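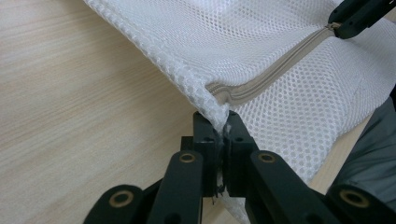

Evside Walking Club - Members' Blog

Packing for the May trip

Posted Dec 26, 2018

The May trip is booked. We walk from Evside to Taipe over several days, stopping at small inns, with one rest day at Fonbridge. I did the same route with the club before and took far too much. This time I started my list early, and a few newer members asked me to put it up on the blog.

The bag transfer service will move one bag per person between inns, and the limit is 15 kilos. I would plan to stay well under that. The inn at Fonbridge has steep stairs and no elevator, and you carry your own bag up.

Clothes are where most people go wrong. I used to pack a fresh shirt for every day. Now I take 2 walking shirts, wear one and wash the other. Wool dries slower than the synthetic kind but can go an extra day without smelling. For pants I like the light ones that dry overnight on a chair. Jeans are no use on this route, even for evenings, as they take up half the bag.

Socks are the exception. I bring more than I need and change at lunch if the morning was muddy. The stretch after Fonbridge crosses a lot of low pasture and the gates are always standing in water.

The rest day is laundry day. There is a coin laundry behind the Fonbridge bus station, and it takes cards now. The machines are big, so it makes sense to share a load. A zippered mesh bag keeps your things apart from everybody else's, and it weighs next to nothing. On the way home it holds the dirty clothes. 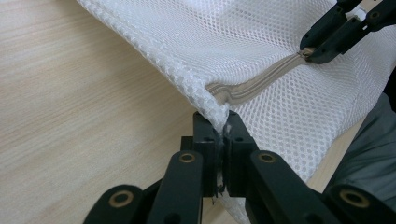

Boots, maps and money

If you are buying new boots, buy them this winter and wear them on the regular club walks first. I had a pair of Goneo boots on the last trip that I had owned for a week, and I got a blister on each heel before the first lunch stop.

The high point of the route is 2,131 feet, on the ridge before Taipe. It is not a hard climb but it is exposed, and there was a cold wind up there last time even though the valley was warm. Keep a hat and gloves in your day pack and not in the transfer bag.

Paper maps will be handed out at the spring meeting. Phone signal is poor from Fonbridge onward. The balance of the trip fee is $200, due at the same meeting, by check or cash. Lunches are not included. Bring small bills for the farm stand on the last day, where the pie usually runs out by noon.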